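From: Kelly Rocha
To: Plovow players list
Subject: Re: [plovow] Trumoren save files and the Schouten patch

Valter Amundsen wrote:

> Has anyone got the fan translation running past the harbour chapter?
> Mine hangs as soon as the ferryman opens his mouth. I've tried two
> emulators and a fresh copy of the patch. Also, is it true the Devholm
> port drops the old save format? I have a file going back ages and I'd
> hate to start over.
>
> Valter

Hi Valter, and hi everyone else who wrote to me off-list about the same ferryman (he's popular this week!).

The hang is a known one. The Schouten patch rewrites his dialogue but leaves the old text pointer in place, so if you talk to him before you've picked up the lantern the game goes looking for a line that isn't there any more. Get the lantern first. It's in the net shed behind the inn, second floor, and you have to walk in from the north side or the door won't trigger. Then save, reload and talk to him. I've done it that way on both of my files and he rattles through his whole speech about the tides, which is much funnier in this translation than in the old one, by the way. Whoever did the bit with the eels deserves a drink.

If you've already saved on the dock without the lantern you're not stuck, just walk back up the hill. The gulls respawn, sorry. 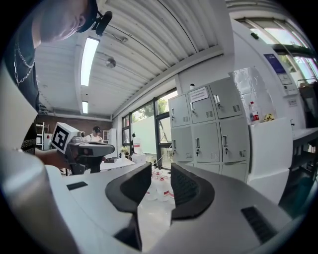
Photo: K. Rocha

On the Devholm port: yes and no. It won't read the old format directly, but there's a converter tucked away in the extras menu, under the music player of all places. It took my main file without complaint, 27 hours and every one of the colour shards accounted for. What it does lose is the arena ranking, and it caps your gold at 1000, so spend up before you convert. I bought a ridiculous number of herbs.

I haven't tried it on a file from the original 1991 release and I'd love to hear from anybody who has. Mine all come from the later reissue. Keep a copy of the old file somewhere safe before you let the converter near it.

As for whether the port is worth the money, I'm nearly through it now and I'd say so, mostly for the new map. The redrawn portraits I could take or leave. Trumoren himself has lost his big grey eyebrows and looks like somebody's accountant, and I miss the old menu sounds terribly. You can switch the original soundtrack back on but the menu blips stay modern whatever you do. If there's a setting for that, please tell me where!

One more thing while I'm at it. The group playthrough is on Tuesday at 7:30 and we're starting from the lighthouse, so have a save ready near there if you want to follow along. Valter, you'll be well past the ferryman by then.

Cheers,
Kelly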